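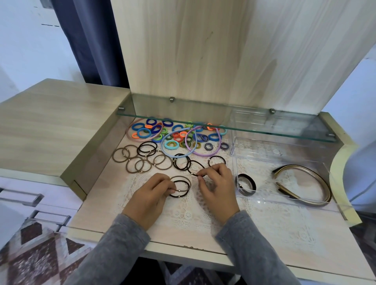 Hair ties, mid-sort. Brights still in their heap, the beaded ones slowly finding each other.

The Lekdale Clear-Out, page 5: hair things

Posted Jan 6, 2023

Quick one tonight, tea's in the oven. Bedroom is the last room and I've been putting it off since June. Wardrobe done, bedside done, shoes done (don't ask about the shoes). So, hair things. Everything tipped out on the lace mat and gone through by hand. Took most of an evening with the radio on and two cups of tea gone cold.

Notes as I went, a bit jumbled, sorry. Will tidy them up when I get a minute.

The brights
Royal blue, navy, sky blue, lime, orange, teal, mustard. Thick ones, soft, good for wet hair and for swimming. Youngest wears these and nothing else. All kept bar the baggy ones. Test for baggy: twice round two fingers, if it falls off it goes. Stripy ones count as brights, I've decided. Had them as their own pile for a while and it was silly, nobody goes looking for a stripe.

The turquoise one
Keeps wandering off from the rest. My favourite so I'm not cross with it. Bought at the Truvcombe market off the man with the buttons.

Headbands, plastic or otherwise
Pale pink, light blue, lilac. They get in the way of everything. Put them in first and the ties tangle round them, put them in last and they don't fit. Have gone with first, round the outside, and the ties dropped in the middle. Ask me in a month. Pink one pinches behind the ears, always has, but I'm told it's for dressing up and must stay.

Tan-brown ones with the beads
Thin. These are the ones I use for work, they disappear in my hair colour. Metal bead on each. Checked every bead for rough bits, as a rough one takes hair out with it. Run it along an old pair of tights, if it snags, bin. Lost a few that way, no great loss.

Black ones with the beads
Same again in black. Eldest's. She says hers are nicer than mine, they are the same thing in a diffrent colour. Wanted to put them in with the browns to save room and was overruled.

Dark browns
The awkward ones. In lamplight they're black, in daylight they're brown. Did it by the window in the end, which is my best tip on this page. Anything I couldn't decide on after a proper look went in with the blacks. Life's short.

Stretch test
Thin ones get a slow pull either side of the bead. You want it to come back to the same size. If you can see pale threads coming through or it stays long, out. Don't ping them, I had one in the eye in the summer.

Gold and black headbands
Two, metallic. Parties and my sister's wedding. Keep these apart from anything elastic, they catch. Haven't got a proper home for them yet so they're stacked on the lace next to the clear box. Might make a cloth sleeve out of an old pillowcase. Might not.

Clear box
Lid off while sorting, lid on after. Started with one black tie in it, the coiled one with the metal clasp, as that one's a bit special and I'd like to know where it is. I did want little dividers in there too. Zwahlen's in Gristuvville do a set for £4 but they were out, and I'm not paying postage on something that costs £4. Cut down a tea box instead. Looks awful, works a treat.

Lace mat
Stays. Had a wash at 40 and a flat dry on a towel. Stops everything sliding about and I like it. Beads do catch in the holes now and then so lift, don't drag.

Glass shelf
Perfume's going back up there once I've wiped it. Vinegar and water, old newspaper, no spray. Tighten the clips while you're at it, one of ours had worked a little loose. Nothing heavy on glass, says Omprakash Kushwaha from number 153, who put it up for us, and he's been right about everything else.

Curtain
Navy. Wants hoovering along the top. Not tonight.

What went where

Keep, everyday: the work browns, the blacks, best of the brights.
Keep, now and then: headbands, the gold and black pair.
Car: 4 black ones, glovebox, small tin.
Swimming bag: 5 brights, so they stop going missing off the side of the pool.
School bag: whichever she'll agree to.
Bin: snapped, baggy, snaggy.
Garden: the baggy thick ones are brilliant for tying up tomatos, soft on the stem. Got a jam jar of them by the back door now.

Order I'd do it in next time

Tip the lot out, no peeking.
Headbands off to one side.
Thick from thin.
Then colour, by daylight.
Then the stretch test, pile by pile. I did it at the start and had to do half again when I lost track.
Hair out of the ties last, small scissors or a seam ripper, over newspaper. Grim job. Biscuit after.

Washing them: warm water, bit of shampoo, old pillowcase knotted at the top, then flat on the rack. Not on the radiator, makes the elastic go crispy. The ones with beads I only wiped, didn't fancy rust.

Some of you asked on the last page how long the whole room's taken. 22 hours so far, I've been writing it on the calender. That's with interruptions, and with the time I sat on the floor reading old birthday cards. The hair things were the best bit of it, small and sit-down and you can see where you've got to.

Comments

Bev in Truvcombe: The browns and blacks! We keep ours on a kitchen roll tube, blacks one end browns the other. Cheap and cheerful.

Reply: Ooh. Stealing that. Would it fit in a drawer though, ours is quite shallow.

Bev in Truvcombe: Cut it in half longways and squash it a bit. Or use a foil tube, they're thinner.

Marjie: Do you not find the lace goes grey? Mine did, threw it out.

Reply: Bit of bicarb in with the wash. Comes up lovely. Don't tumble it, it comes out the size of a hanky.

Tomatoes: Seconding hair ties for the garden. Sweet peas too. They perish by the end of the season but so do I.

Marjie: What did you do with slides and grips? Can't see you mention them.

Reply: Separate tin, separate headache. Magnet strip inside the wardrobe door is the plan, will put it on the next page if it stays up.

Next page: scarves and belts, once I've found the other half of the scarves. Earlier pages are kitchen, hall cupboard, bathroom and the shoes. Oven's beeping, got to go.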